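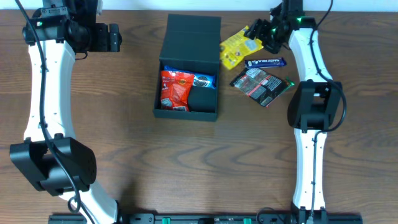

## Week 4: Packing the box

Introduction to Site Catering, Ondodo campus. Notes by Akosua Korletey, tutorials with Obed Sarpong.

Last week we finished with labels and you were all very brave about it. This week is the part of the course people assume they can already do, having once packed a school lunch. An open storage box and a few packets of snacks on a table is about as simple as provisioning gets, so we start there and work up to the Dalen crew order, where it stops being simple.

### 4.1 Volume is a liar

A packet of chips is mostly air, and you paid to have the air driven in from the warehouse. Add up the stated weights of your snacks and you will learn nothing about whether the lid will close. Work from the outside dimensions of the packet, sealed, at its fattest point.

Suppose a box holds 3,000 mL and your packets, measured this way, come to 1,000 mL in total. The optimist puts in three lots. In practice you'll get two and a bit, since packets don't tessellate and no manufacturer has ever been asked to make them. The space you lose between items is called **void** in the reading. Obed calls it other things.

### 4.2 Order of packing

1. Put everything out on the table before anything goes in. Yes, everything. The packet still in your shopping bag is the one that won't fit.
2. Sort by what can take weight. Bars and tins at the bottom, then nuts and dried fruit.
3. Stand flat packets on edge along the walls, with the name facing up where you can read it.
4. Puffed and fragile things last.
5. Close the lid without leaning on it. Leaning is how we get crumbs.

Students always want to pack by colour. A yellow packet is easy to spot from across a room, and I'll grant you that this has some value at 6 am, but colour tells you nothing about whether the contents will survive a kilo of trail mix.

### 4.3 Who is eating this?

The Dalen brief asks for a mid-morning box for people doing outdoor work. Their sheet gives a target of 682 kJ per person for the snack, a number I did not choose and can't defend. Use it anyway. Most clients will hand you a figure like this and it's quicker to hit it than to ask where it came from.

Points that lost marks last year:

- Treating a 400 g share bag as one serve. We all have evenings like that, but not on the assignment.
- Nothing savoury. Nothing but savoury, in one memorable case.
- Allergen sheet packed *underneath* the food.
- Chocolate, in January, in a ute.

### 4.4 Open box or closed?

The Otton chapter recommends leaving the box open at the service table so people can see what there is. The Zorley chapter says to close it between serves to keep out flies, dust and the fellow who takes four. Both authors are very sure of themselves. My view is open while someone is standing next to it, closed otherwise - but argue either side in the assignment and you'll get the marks, provided you mention the flies.

### Before the tutorial

Bring one lidded box and whatever snacks you have in the cupboard. Don't buy anything specially. Measure the inside of the box at home, at the base as well as the rim, because most taper and the catalogue measures whichever end is more flattering.

Read Otton ch. 5. Zorley ch. 2 is optional, and long.

Saturday group: we're in the small kitchen again. Obed has the key, so be nice to him.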